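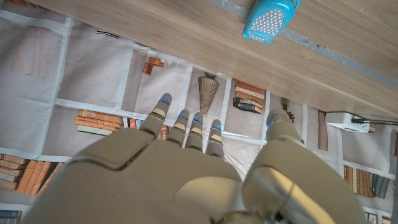 I have never trusted a backdrop that pretends to be furniture, and the Tellaston Library Wall did not start out as the one to change my mind. It's a sheet of fabric with a bookcase printed on it, meant to hang behind a desk or a small table and make the place look better read than it is. The listing has over 3,000 reviews, most of them a single happy line, and almost none mention wrinkles. Mine has wrinkles. Hung behind a wood-grain tabletop, it shows them all the way across the white-framed shelves, and the little turquoise-blue thing on the table, the one shaped like a grater, looks more convincing than anything printed behind it.

Let me be fair about the print first. From a few steps back the colors are calm and the white frame reads as a frame. I expected shiny, fake-looking spines and got something softer, with a lot of cream and tan and a bit of orange to keep it awake. The compartments are a pale greyish pink, which I wouldn't have picked, but it sits well next to light wood.

The trouble is hanging it. Tellaston says the fabric "relaxes naturally." I gave it 11 days. It relaxed a little at the top and then lost interest. I wrote to the seller and got a polite answer telling me to wait longer, which I suppose is one way of handling a complaint.
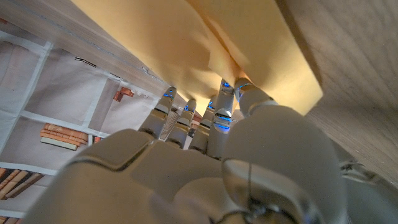 White shelves at the left, pale wood along the top and right, and a yellow-beige sheet in between.

Angle matters a great deal. White shelves next to pale wood is a nice, plain combination, and if that is all you want in the background then you may be happy. The closer you look at the printed part, the worse the bargain gets. Straight lines are unforgiving. A forest or a brick wall can sag and still be a forest or a brick wall, but a shelf that ripples is a shelf no book would stay on.

A friend, Tyyne Mäkelä, swears by the plain Voturville cloth and thinks I'm being fussy. She may be right, although hers has no lines on it to go crooked.

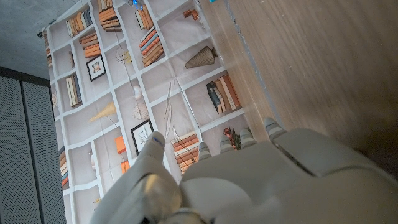
The wavy shelf lines up close, with the black picture frame and its white mat among the books.

Whoever laid out the shelves did take some care. There are upright rows and flat stacks, a bunch of flowers, a picture with a proper mat around it. I liked the picture best. I also noticed that the books are very tidy by color, mostly browns and oranges with a dark one here and there, and no shelf I have ever owned looked like that.

Would I buy it again? At full price, no. On sale in May, maybe, and only if I had a wide frame to stretch it on. For an occasional call or a craft table it does the job. If you want something you'll look at every day, put the money toward a real shelf, even a small one.

Print: good. Fabric: poor. Instructions: one sheet, mostly about returns.

2 stars out of 5.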